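Living With Technology, Session 4: The Telephone in Your Pocket

I love teaching this one, because everybody walks in with an opinion! Please read the Jara chapter before we meet and bring a pencil.

Where we got to last time: Pons argues that a new device never simply replaces an old one, it changes what we think is polite. Think of the hall telephone. It rang, you ran, and the whole family heard your half of the call.

Try the diary task at home (one evening is plenty). Write down each time you reach for your phone, what you wanted, and what you ended up doing. Florian Coste tried it when he took the Zurkholm course and filled 6 pages before bedtime, which I still find wonderful.
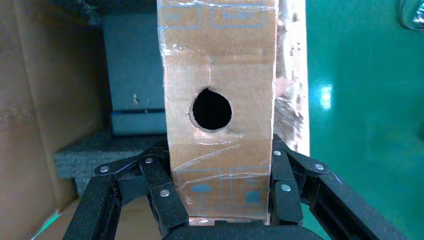
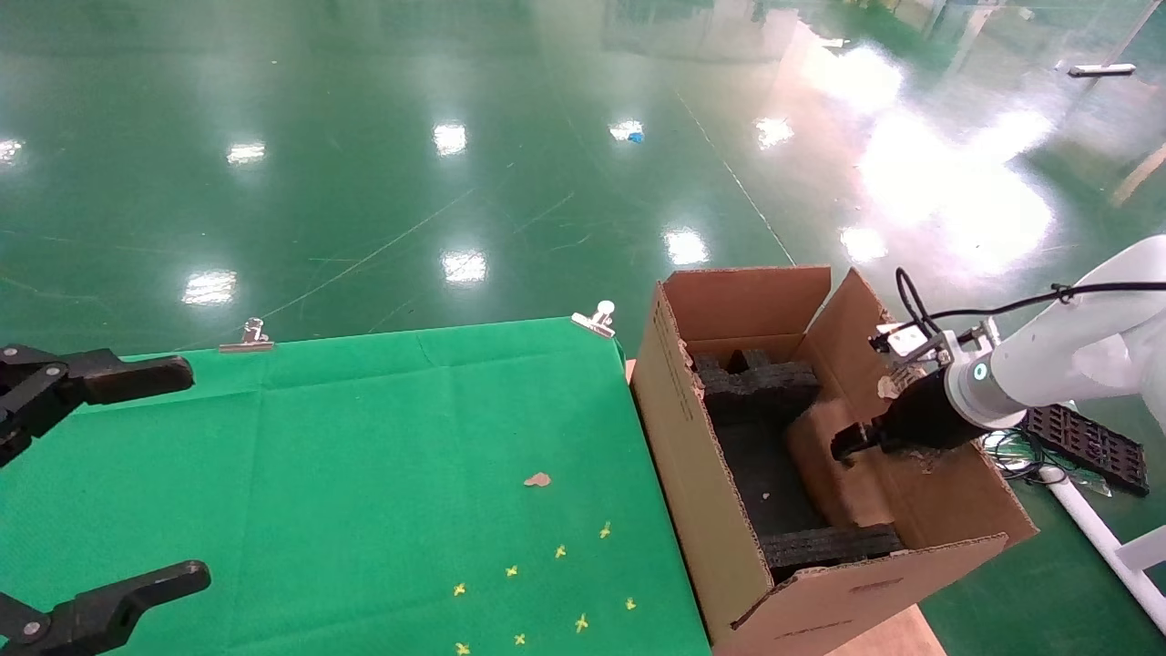
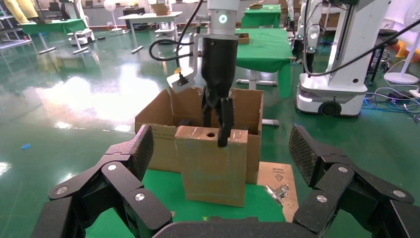

Now for waiting, my favourite topic of the whole term! Jara asks what happened to the small pleasure of not knowing, and she means letters, train times, parcels, the lot. Today we follow a delivery hour by hour on a screen, and then it's on the mat. Take the cardboard box in the first picture, with its bands of clear tape and its faded blue markings: would you look harder at a box like that if you hadn't been told the minute it was due? Write 400 words on something you waited for, and hand it in by 13 May.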